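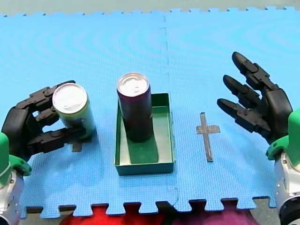 Figure 6. Left hand on the green can, right hand open, one can in the tray.

Section 5. Recording your first set of examples

Welcome back! By now both arms have been set up and Sani is running on your computer, so we can get to the part most people enjoy - showing the system what you'd like it to learn.

1. Lay the tray in the middle of the mat, long side pointing away from you, between the two taped crosses.

2. Stand one can in the tray and the other on the left cross. Leave the right cross clear.

3. Press Record and guide the left hand to its can, going as gently as you would with a full cup of tea. Keep the right hand open and off to its own side.

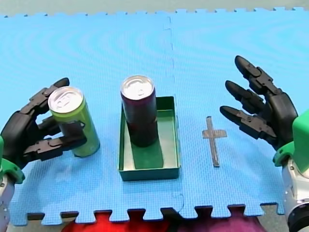
4. Once the fingers have closed, hold still for a moment before you go on, so that Sani can mark the grip as a step of its own.

5. Finish the move, press Stop, and save. Any run longer than 180 seconds is split into two files.

Note: Please don't worry if your early runs look clumsy. Valbona Softić, who wrote the Clembridge lessons, threw out her first 57 and still keeps a soft spot for them. Save 30 good ones before you start any training.

Caution: Keep your own hands off the mat while the arms are live.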